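Prusel FAQ: grasp planning for soft and awkward items

Prusel is the grasp planning layer that sits between Plernow (our perception stack) and the hand controller. These are the things people ask us most in the forum, and we've had a great time answering them. Keep them coming!

What does Prusel do that a plain motion planner doesn't?

A motion planner gets the wrist to a pose. Prusel decides which pose is worth having, and what each finger should do on the way in. With a bunch of grapes that gets interesting very quickly, as there are dozens of small surfaces and no obvious middle. 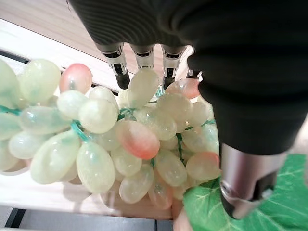 Fingertips over the green bunch, seen from the wrist camera.

Why use the wrist camera as well as the head camera?

The head camera is lovely for finding the shelf and the basket, but the hand gets in its way close to the goods. Plernow merges the 2 views and gives more weight to the wrist as the distance shrinks. You can change the crossover point with blend_start in the config file. Try small steps first!

Can it cope with shiny or see-through items?

Better than it used to. Highlights on glossy fruit once showed up as holes in the depth map, and the October release fills most of them by comparing nearby views. Very clear plastic is still hard, and we'd love to see your logs if you have a good trick for it.

How does the planner choose between bunches on the shelf?

It scores up to 10 candidate grasps per item and drops any that would bring the forearm too close to the crate boards. Whatever is left is ranked by reach and by how much of the item the fingers can close around. Turn on show_scores in the viewer and you can watch the ranking shift as the arm moves (we lose whole afternoons to this).

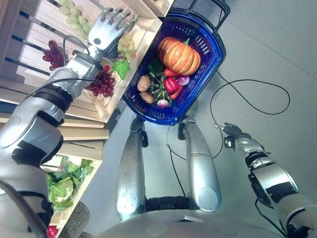

Left hand above the shelf, with green and dark red grapes within the same view.

Do both arms share one plan?

They share a world model and a clock, but each arm has its own plan. Ajayi, our scheduler, checks the two against each other every 100 milliseconds and slows one arm if their paths get too close. You can set which arm gives way.

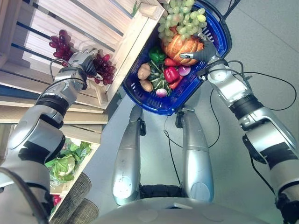
If you only have one arm, set arms to single and Ajayi skips the check altogether. Everything else works the same way, including the basket model, so your saved layouts will still load.

My hand isn't on the supported list. Am I stuck?

Not at all. Write a hand file with joint limits, fingertip shapes and a rest pose, then run the Maseden test set against it. There are 161 cases, and the report names every one that failed, with a replay you can step through. Hand files from users are very welcome in the shared folder.

Where do I report a bad grasp?

Use the Report button in the viewer. It packs up the camera streams, the scores and your config, and leaves out anything you've marked private.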